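Stuldale Gallery Asks Visitors to Please Stop Reading the Walls

The Stuldale Regional Gallery has a new exhibition about labels, and the labels are proving to be the problem.

"Attributed To", which opened in May and fills both ground-floor rooms, gathers 66 works whose authorship has been changed at least once. Some have been promoted from "circle of" to "studio of". A fair few have gone the other way, and one small harbour scene has been demoted so many times that its current caption reads, in full, "Boats".

Curator Mirko Martinelli has hung the lot without any names beside them. Visitors are handed a folded card at the door and asked to keep it closed until they've been round once. By mid-morning on the opening day, the attendants had given up enforcing this. People were opening the card in the foyer, some of them before they had taken off their coats.

"I wanted to find out how long a person will look at a painting when they don't know whether they're supposed to admire it," Martinelli said. "I now have a fairly good idea, and I'd like to be told something else."

The centrepiece is a group of 20 landscapes from the Engebretsen bequest, which came to the gallery as the work of a single hand and has been quietly shedding that status ever since. The family always held that the pictures were painted by one gifted ancestor over a long and solitary life. The gallery's researchers now believe there were at least four painters, one of whom couldn't do cows. Martinelli has grouped the cows together on the north wall, where they may be judged on their merits.

It's a generous hang, and it makes its point without much fuss. A competent view of the river at Biven, the colour of weak tea, sits at eye level in the best light in the building. The most valuable work in the show is down near the fire hose. On my visit the fire hose had the bigger crowd, though that may have had something to do with the bench.

Where the exhibition wobbles is in its second room, which takes up the question of outright forgery and then seems to lose its nerve. There are two known fakes here, both politely lit, along with a long wall text about the fluid nature of authorship. The text is well written. It doesn't mention that one of these fakes was bought with public money, or that the purchase was defended in the local paper for the better part of a decade by people who had the X-rays in a drawer. A show this interested in who made what might have spared a paragraph for who paid.

Martinelli concedes the room is "gentler than the first draft". Asked what was in the first draft, he recommended the catalogue. The catalogue runs to 63 pages and doesn't say either.

Still, the public has come. The gallery reports almost 3000 visitors so far, a healthy figure for a town where the other indoor attraction is the pool. The comments book by the exit has become a lively document in its own right, with several contributors correcting one another's attributions and one insisting, in block capitals and on three separate pages, that the harbour scene is by his uncle.

The gallery has taken the uncle seriously enough to write back. A reply is understood to be in the mail, and the caption for "Boats" remains under review.

A smaller version of the show, cows included, travels to the Cirkosbridge Arts Centre when the Stuldale run finishes. The two fakes will stay behind. The reason given is insurance, and the premium is said to be higher than the one for the real pictures in the same room, on the grounds that they are better known.
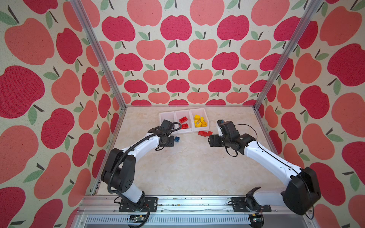 Can you see the exhibition without the card?

Ask at the front desk and the staff will hold your card until you leave. The wall texts in the second room do name the two forgeries, so start in the first room if you'd like to guess.

Entry is free, though there's a donation box beside the cloakroom. The centre of the north wall gets strong glare late in the afternoon, and the cows are best seen before lunch. Martinelli gives a short floor talk at 11 most mornings, during which he'll answer any question about the paintings except who did them.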